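Communal laundry

A communal laundry is a room or building in which several households share the use of washing equipment. The term covers open wash-houses fed by a spring or stream, the public wash-houses built by town councils in the nineteenth century, and the machine rooms found in the basements or yards of many blocks of flats. It is normally distinguished from the launderette, which is run as a business and open to any paying customer, and from the steam laundry, where the work is done by paid staff.

Terminology

Usage varies by country and period. In British English, "wash-house" was the usual word for both the shared public building and the small outhouse behind a private home. "Laundry room" became common after the Second World War, when the machines were more often placed inside residential blocks. In Spain the open-air type is called a lavadero, and in France a lavoir.

History

Open wash-houses

The simplest form consists of a stone basin with sloping edges, on which clothes were rubbed and beaten. A roof was often added for shade or shelter. In hill villages the basin was usually placed below the drinking fountain and the animal trough, so that soapy water did not foul the cleaner supply. Larger examples had two basins, one for washing and one for rinsing.

The wash-house at Lorente is of this second kind. It was rebuilt after a flood, and its upper basin is still filled by the original channel. The local historian Montserrat Sotomayor, who has written the only full account of the building, records that places nearest the inlet were passed from mother to daughter, and that disputes over them were heard by the parish. Washing there declined once piped water reached the village, although blankets continued to be brought down in the summer months.

Municipal wash-houses

In industrial towns the wash-house was treated as a matter of public health. Crowded housing offered little room for boiling water or drying linen, and outbreaks of cholera led councils to provide both baths and washing places under one roof. Users paid by the hour for a stall fitted with a tub, a boiler and a sliding rack heated from below.

The Humer Street Wash-house contained 40 stalls at its opening. In its busiest year it issued 2,343 season tickets, a figure that does not include users who paid at the door. Evening sessions were added for women employed in the nearby mills. The building later lost its baths, and the stalls were removed when coin-operated machines were installed.

Laundry rooms in housing estates

From the middle of the twentieth century, architects of public housing commonly set aside a ground-floor or basement room for washing. The Fokton Estate was planned with one laundry room to every 30 flats, each with its own drying yard. Tenants booked a session on a board beside the door, using a numbered peg. The pegs were replaced by a paper list, and the drying yards were largely given over to parking.

The growth of private ownership of washing machines reduced the use of such rooms from the 1960s onwards. Many were turned into stores or bicycle sheds. They remained more common in Sweden and Switzerland, where shared laundry rooms are still an ordinary part of rented housing.
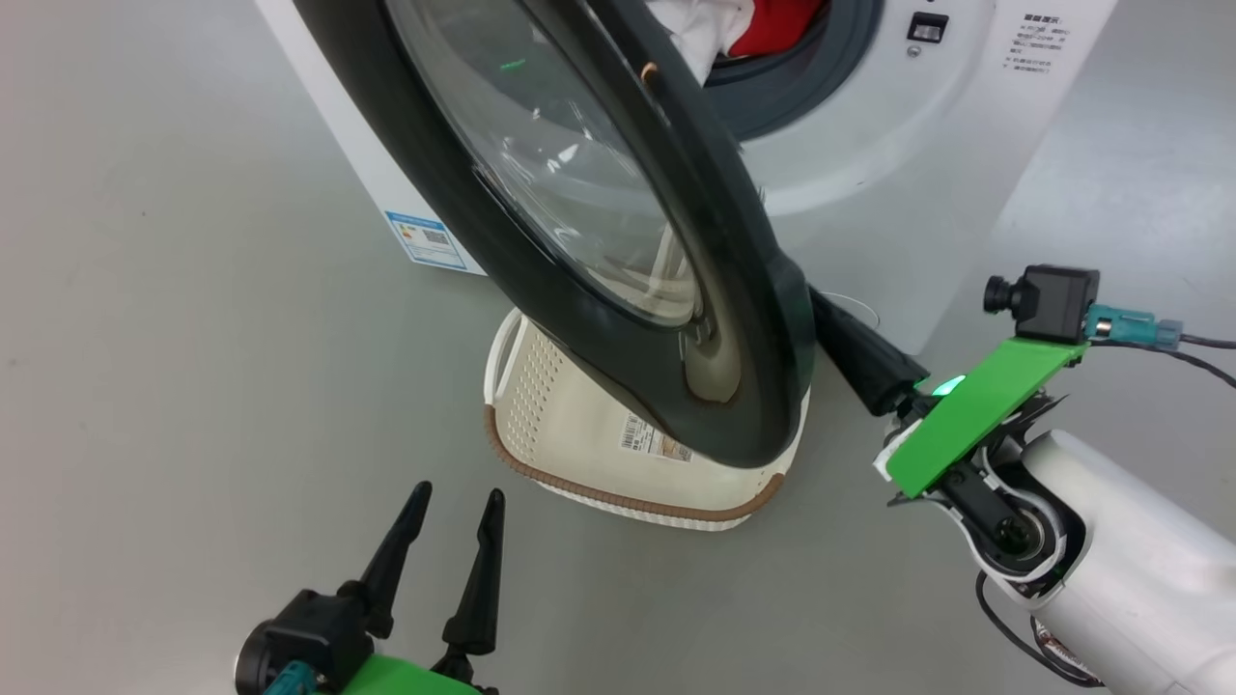
Management and rules

Shared rooms are generally run by the landlord or by a residents' association. Charges may be included in the rent, collected through a meter, or paid by card. House rules usually set the hours of use, the length of a session, and the state in which the room is to be left. Night-time use is often forbidden on account of noise.

At the Plilier housing co-operative, sessions last 2 hours and may not be exchanged without notice. Washing left behind after a session may be moved by the next user but may not be taken out of the room. Similar rules are found in many tenancy agreements, and their breach is a common cause of complaint between neighbours.

Social role

Wash-houses have been studied as places of work and of conversation, used almost entirely by women until recent times. Historians have drawn on court records, songs and oral testimony to describe the exchange of news, help with child care, and the lending of soap and money. Some accounts have been criticised for dwelling on companionship while passing over the weight of wet linen, the cold, and the damage done to hands by lye and soda.

Preservation

A number of open wash-houses are protected as historic structures. The basins at Lorente are drained and cleaned each November. Municipal buildings have survived less often, and those that remain have mostly been put to other uses, such as arts centres and swimming baths.

See also

Launderette
Public baths
Drying green
Mangle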